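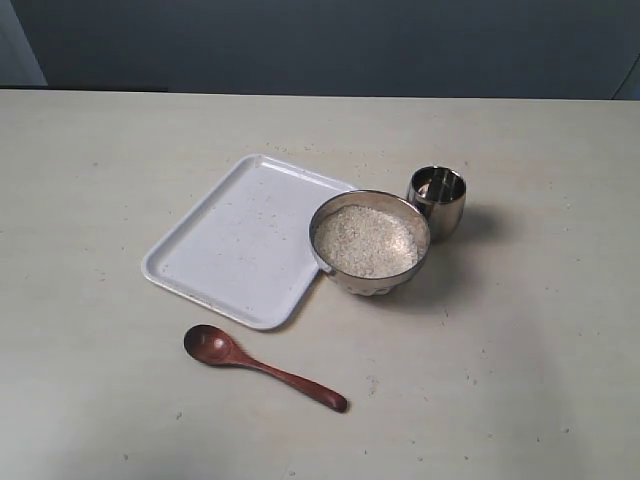 *Rice, spoon, cup, tray. One of the longer-running stations at Verkby.*

# About Verkby

We teach robots to do small jobs by doing the small jobs ourselves, over and over, while the robot takes notes. Our mothers have been told it is engineering.

Verkby is a demonstration studio. Companies and labs that build robot software come to us when they need examples of a task done properly by a person, either with a hand on the arm or from a control station across the room. We set up the table, run the task, check the recordings and send them off. If the task is scooping rice into a cup, we scoop rice into a cup. Our record for one client is 1531 accepted demonstrations of a single kitchen task, and the operators who worked on it have since gone back to eating rice.

## How we got here

We started as a two-room outfit above a tile showroom, under the name Wang Bench Services, with 2 arms and a kettle. The first paid job was folding dishcloths. We quoted it as a week of work and finished it in December, having started in September. The client was gracious. We now quote differently.

The name changed when we moved into the present building. Verkby was the only suggestion that fit on the existing sign.

## How we work

There are two ways to show a robot something, and we do both.

**By hand.** The operator holds the arm and moves it through the task. It's quick to learn and good for anything with a bit of push in it, like wiping or pressing a lid down. It is also hard on the shoulders, so hand-guided shifts stop at 60 minutes whether or not the operator feels heroic.

**By remote.** The operator sits at a station and steers the arm with a pair of handheld controllers. New people tend to overshoot for the first few days. Scooping is where they learn patience, as a spoon held at a slightly wrong angle will deliver most of its rice to the table. We own a very good dustpan.

Our remote setup is called Urna. We built it in-house after trying to make do with something simpler, and it does three things we care about: it keeps the lag low, it lets an operator throw out a bad take on the spot, and it can be repaired by whoever happens to be standing next to it.

Between takes we move things. The bowl goes left, the tray gets turned, the spoon ends up somewhere less convenient. A robot that has only ever seen a tidy table gets a nasty surprise in somebody's kitchen.

We keep the fumbles too, provided the operator recovers. A dropped spoon picked up again is worth having, and we label it as such. A dropped spoon followed by language is labeled separately.

## Brondosow

Brondosow is our training program for new operators. It runs 15 working days and begins with moving blocks, which everyone finds insulting, and ends with pouring, which everyone finds harder than they expected. Trainees are paid from the first morning. You don't need a technical background. Past intakes have included a dental hygienist, a piano tuner and several people who were simply very good at claw machines.

## What we don't do

We don't build robots or train the models. We also don't take on tasks involving live animals, a policy that used to be shorter.

## Visiting

Clients are welcome on the floor any working afternoon after 2, and most of them ask for a turn at the controls. We keep a station free for this, along with a spare bag of rice. Closed shoes, please.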